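Last updated: Oct 20, 2026

The floor in the back room has been the weak point since March, so I finally wrote down how I maintain it. Most of what follows applies to any hard floor that gets stood on, rolled over and swept in a hurry.

First, clearing. Everything that can be lifted goes out into the hall, and everything that can't gets done in two passes, one from each side. I used to work around the heavy pieces and leave them for later. Later was usually the next season, and by then the grit underneath had been walked across the whole room.

Dry removal comes before any water. I use a soft broom along the walls, then a vacuum with the brush head, slowly, at 60 percent power. Full power on my machine throws fine dust out to the sides before it picks anything up. Finn Albers disagrees and runs his at maximum, but he has carpet in half the house and I don't think the cases compare.

For washing I mix 34 ml of the Vetley concentrate into a bucket of lukewarm water. The label allows more. More leaves a film, and the film holds dust, so the next sweep takes longer. The mop should be wrung until it no longer drips when held up. I go with the length of the room, overlap each pass by half a mop width, and change the water when I can't see the bottom of the bucket.

Felt pads get checked at the same time. I buy them from Kasten in bags of 300, which sounds excessive until you have a few chairs and a workbench. A pad with grit pressed into it is worse than no pad at all. Peel it off, clean the foot with alcohol, let it dry, stick on a new one and leave the chair upside down overnight. 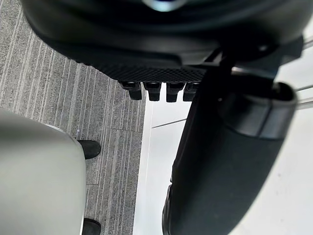

Drying time is the part I got wrong for longest. With the window open and the door shut, mine needs a full evening before anything heavy goes back. With both open it is quicker, but the draft brings in dust from the hall and you end up sweeping again — I have done this twice and don't recommend it.

Shiuli Samarakoon asked whether I wax. I don't. I tried a test patch near the door and it went dull where people turn.

Next on the list is the threshold strip, which has lifted at one end. Hauke Hagedorn has offered me a spare from his place in Rellenberg if the width matches. I still need to measure it.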